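Right, some of you asked what I've been up to since November, so: a thread about teaching a robot to fold clothes. Get a cup of tea, it's a bit long.

1/ The short version. We wanted to know if you get more out of lots of demonstrations in one room, or fewer demonstrations spread over lots of rooms. Same total effort, just shared out differently.

2/ All our demos are done by hand with a gripper you hold yourself, no robot in the room at all. You fold the thing with the fingers, the camera on the tool records it, and the policy learns from that later. My wrists have opinions about this method!

3/ Set A: 200 folds, all on the same table in the lab. Set B: also 200 folds, but spread over 20 bedrooms, with whatever bedding and curtains people happened to own (so many curtains).

4/ Same network, same training time, both run through Skimix, which is our slightly creaky training code. Kristof Hermans rewrote the data loader halfway through and I've forgiven him, mostly.

5/ Then we tested both on the real arm in a bedroom neither set had seen. 40 tries each. Set A managed 11 decent folds. Set B managed 29. I made Kristof recount.

6/ On the lab table Set A still wins, but only just. So you lose a little at home and gain a lot when you're away, if you'll excuse the football talk.

7/ Where B goes wrong is nearly always the first grasp. Dark knitwear is the worst, the policy can't seem to find the edge and pinches too much or nothing. We threw out 14 demos for bad tracking as well, so strictly speaking B trained on 186. Still won.

8/ Bedroom demos, dark clothes on patterned bedding: 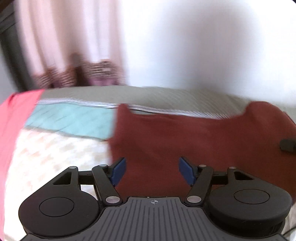
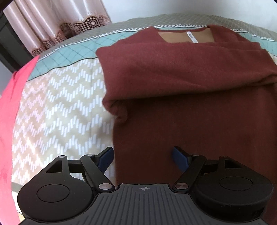
Maarten Baert replied: Nice result, but is it the rooms or the clothes? If every bedroom came with its own wardrobe then Set B saw far more garments than Set A did. I'd want the same pile of jumpers carried round all 20 rooms before I believed it was the background doing the work.

9/ Fair point from Maarten, and yes, the clothes changed with the rooms. We've got a small bag of shared garments going round the next few bedrooms and I'll post the numbers when we have them, good or bad.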